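Building Blocks on the Big Table

Print this page | E-mail this page

December 6, 2023
By Kumudini Talukder

What a turnout for blocks month at the Bikholm hall! We put up the trestles, got out every tub we own and let people build whatever they liked, for as long as they liked. I can't remember the last time I heard so much rattling and laughing in one room. The gallery below starts with my favourite colour (green, and I won't be argued with) and the notes after it cover the models that came out of the month.

Donnie Gillies brought his own collection along, 2,000 pieces sorted by colour into biscuit tins, and very kindly let everybody loose on it. Sigrun Lindholm spent most of her first afternoon hunting for roof tiles and went home with a plan for a lighthouse drawn on the back of an envelope.
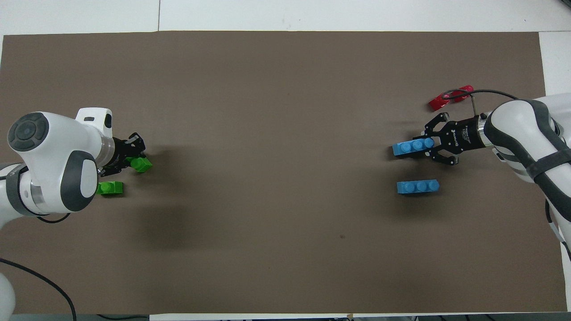 Two bright green blocks on the brown paper, one in the gripper and the other flat on the mat.

I love that green! It went into nearly everything this year: hedges, a dragon, the shutters on Sigrun's lighthouse (she finished it, and it stands taller than the tea urn). The brown paper was Alvar Berge's idea. Small pieces show up so well against it, and you can pencil a street plan straight on to it before you start laying out your town.

Norkier harbour, by Alvar Berge and family. It took 14 evenings, and the crane really does swing round. Look out for the fishmonger's, which has a tiny striped awning.

The long bridge, by Birger Nyberg. Birger began with a span you could cover with a ruler and kept going until he ran out of grey. There are five arches in the finished version, and he is already talking about a sixth.

The Bakke dragon, a joint effort from the under-tens. Green all over apart from the tongue, and a bit wobbly at the neck, but what a face!

We're building again in February, same hall, same tables. Bring a tub if you have one, and if you've got any spare grey pieces, Birger would love to hear from you.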